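Censtead Home Help > Kids and play > Toy storage and care

Keeping a play kitchen set together on one table

Posted by Fabrice Gaillard, 4 replies, last activity in September

We have a play kitchen set that has grown a lot over the last two years. It started as a box of pretend food from my sister and now there are plates, bowls, a colander, a toaster oven, fruit, a ketchup bottle and more. It is used by three children between ages two and six, on a white table in the room off the kitchen. The table is a good size and wipes down well, so I want to keep using it.

The trouble is that every piece ends up everywhere. Putting it all in one bin makes the kids dump the whole bin out to find one bowl. Leaving it all out means the table is full by lunch and nobody has room to "cook." I tried small labeled boxes with lids and the lids went missing inside a week.

What I would like to know:

How much should be out at one time?
Is it better to sort by color, or by what the thing is?
How do you clean the soft pieces? Some of ours are fabric and some are hard plastic, and I have been washing them all the same way, which I suspect is wrong.

I can spend a little on shelves but I don't want to buy another piece of furniture with doors.

Fabrice Gaillard

Walter Castaño
Member, 187 posts

I ran the play room at the Gondbridge family center for 12 years and we went through this with every new group. I will take your points in order, though the first one is the one that matters.

Put out fewer things. For three children I would have one large plate, two bowls, one thing with holes in it, one appliance and a handful of food. Everything else goes on a shelf they can see and you can reach. Change it when they stop using what is there. With us that was usually every couple of weeks, but there was no schedule.

Give the dishes some space between them. If the bowls are stacked inside each other and the plates are stacked under them, a small child will pull the bottom one. Laid out flat with gaps, each piece gets picked up by itself and there is a fair chance it gets put down again in the same area.

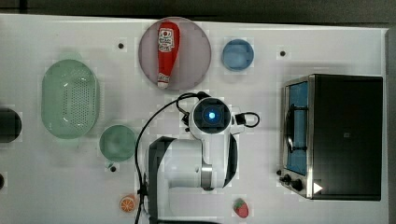
Sorting by what the thing is works better than sorting by color. Children playing kitchen want "a bowl," and they don't care much which one. Color is also a poor guide in most sets. The colander and the bowl next to it are both pale green, and the other bowl is blue, so by color you would split the two bowls up and put one of them with the colander. Keep bowls with bowls. The color can help you later on if two children want their own dishes, and then it is enough to say that one has the blue and one has the green.

For the appliance, put it at one side of the table and leave it there. A toaster oven is the heaviest piece in most sets and it should not be carried back and forth. If yours is a real one that has been handed down, and not a toy, take it off the children's table or make sure the cord is gone completely.

On shelves: open ones, low, no doors. You already said no doors and I agree. We had a Nurkine two-tier rack which was nothing special, but it was shallow, and shallow is what you want. On a deep shelf the things at the back are never played with.

One more thing about the table. If it has screw caps or holes in the top, run a damp cloth over those separately. Crumbs and modeling dough settle in there and you won't get them out with one pass across the surface. A wooden toothpick does it – don't use anything metal on a white top.

Member "ntuli_road_gran"

Just get a big basket. Mine all go in a big basket and when they were little it was fine. You are overthinking it.

Fabrice Gaillard

Thanks Walter. I took more than half of it off the table this morning and it already looks better. I am going to keep one appliance out as you said. The basket is what we had before and it did not work for us, but thank you for the reply.

Can anybody help with the washing part? I have one bottle that is soft like a stuffed toy and I don't think it should go in the sink.

Member "Ntuli Toy Library desk"

I look after cleaning for a toy library and can answer the washing part. We have around 2000 pieces on the books, and play food is the section that comes back dirtiest.

Split your set into two piles before you start. Squeeze each piece. If it gives and has seams or creases, treat it as fabric. If it doesn't, treat it as plastic. Then:

1. Hard plastic dishes. Warm water and ordinary dish soap, a soft brush for the colander. Get the brush into the holes from both sides. Rinse and stand them on edge to dry. Up to 4 at a time in a small sink, or you end up scratching them against each other.

2. Soft food and bottles. Do not soak these. Wipe with a cloth that has been wrung out well, with a drop of soap on it, and press the piece in a dry towel afterward. Printed labels are the weak point, so go lightly over those and don't scrub. Let the whole thing dry overnight before it goes back on the shelf. Stuffing that stays damp will smell.

3. Fruit. Check what it is made of first, because one bowl of pretend fruit can have foam, plastic and painted wood in it. Foam gets the same wipe as the soft pieces. Plastic can go in with the dishes. Look at the ends of bananas and the tops of apples in particular, as that is where small children chew, and throw away any piece that has bits coming off. 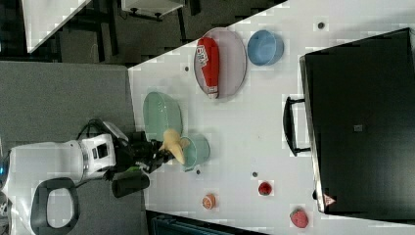
4. The appliance. Unplugged or toy, wipe only. Open the door if it has one and do the inside with a dry cloth first to pick up crumbs, then a damp one.

How often depends on who is using it. With three children at home I would do the plastic once a week and the soft pieces once a month, and everything straight away if somebody has been sick.

If a piece has a strong smell even after drying, leave it near an open window for a day. If it still smells after that I would replace it.

Fabrice Gaillard

This is what I needed. I had been putting the soft ones through with the dishes, so that explains the smell. I will do the two piles tonight.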